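4. Setting up a country exposure report

This section explains how to build your first exposure report in Kurian Desk. The report shows how much of a portfolio depends on the currency and the public debt of each country. Before you begin, complete section 3 and check that your price source is connected.

4.1 Create the report

1. Open the Reports menu and choose New, then Country Exposure.

2. Type a name for the report. The name can have up to 83 characters. Do not use a slash, the export will fail.

3. Choose the base currency. All amounts will be converted to this currency at the closing rate of the previous business day.

Caution: The base currency cannot be changed after the report is saved. If you made a mistake, delete the report and start again.

4. Select the portfolios. One report accepts a maximum of 200 positions. Larger portfolios should be divided first with the Split tool (see section 6).

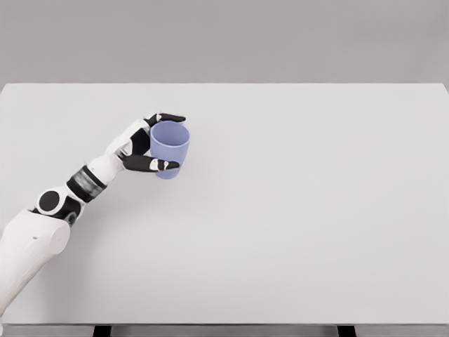 5. Set the debt threshold. Countries whose public debt is higher than this share of yearly output are marked in orange. The factory value is 200 percent, and most users will want a lower one.

6. Press Calculate. The first calculation takes longer than the next ones – please do not close the window during this time.

Note: Oil and gas companies are assigned to the country where they produce, and banks to the country where they are registered. To change this for one company, open its card and edit the field Risk Country.

7. Compare the total at the bottom with your custody statement. A small difference usually comes from rounding. If the difference is large, look for positions with no exchange rate; they are shown in italics and are not included in the total.

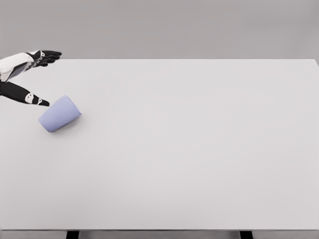 4.2 Share the report

1. Open the saved report and choose Share.

2. Add the readers. The Standard license allows eight readers for each report.

3. Decide if the readers may see the amounts or only the percentages. For clients outside your firm we recommend percentages only.

4. Press Send. Each reader receives a link, which stays valid until you remove the person from the list.

Section revised December 21, 2018 by Anitha Pillai.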